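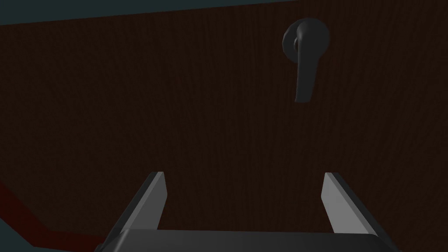
Dark brown wood-grain panel with a lever-style handle.

Replacing a Sagging Lever Handle on an Interior Door

Applies to: Cunetance and Pratberg lever sets on a standard interior door
Last revised November 2020

A lever that droops below level usually has a weak return spring. The spring sits either in the rose (the round plate behind the lever) or in the latch case inside the door. Find out which one has failed before buying parts.

Tools and materials

Phillips screwdriver, No. 2
2.5 mm hex key
Small flat screwdriver
Dry graphite or PTFE lubricant
Masking tape

Finding the fault

Remove both levers as described in steps 1 to 3. Put the flat screwdriver into the square hole in the latch case, turn it until the bolt is fully drawn in, and let go. If the bolt snaps back, the latch spring is good and the fault is in the rose. If it creeps back or stays in, replace the latch case.

Removing the old set

1. Open the door and wedge it so it cannot swing.
2. Loosen the set screw on the underside of the lever neck. Two full turns are enough. Do not take the screw all the way out.
3. Pull the lever straight off the spindle. On older Pratberg sets the lever is held by a spring clip; press the clip through the slot in the neck while pulling.
4. Pry off the rose cover at the notch. Tape the door face first if the finish is soft.
5. Remove the two through-bolts and separate the roses.
6. If the latch is bad, remove the two edge screws and slide the case out.

Fitting the new set

Check the backset before ordering. It is the distance from the door edge to the center of the spindle hole, and on these sets it is 60 mm. The Sandberg replacement latch fits the same hole without drilling.

Slide the latch in with the slanted side of the bolt facing the strike plate. Insert the spindle and place both roses over it. Roses with built-in springs are marked L and R and will not return if swapped. Start both through-bolts by hand, then tighten them in turns. Stop when the rose no longer shifts. Overtightening squeezes the latch case and gives the same slow return as a worn spring.

Push the levers on, hold them level, and tighten the set screws.

Checking

Work the lever 4 times with the door open, then close the door and repeat. If the bolt drags only when the door is closed, adjust the strike plate.

Part numbers

Rose spring kit, Cunetance: 417
Latch case, Sandberg: 500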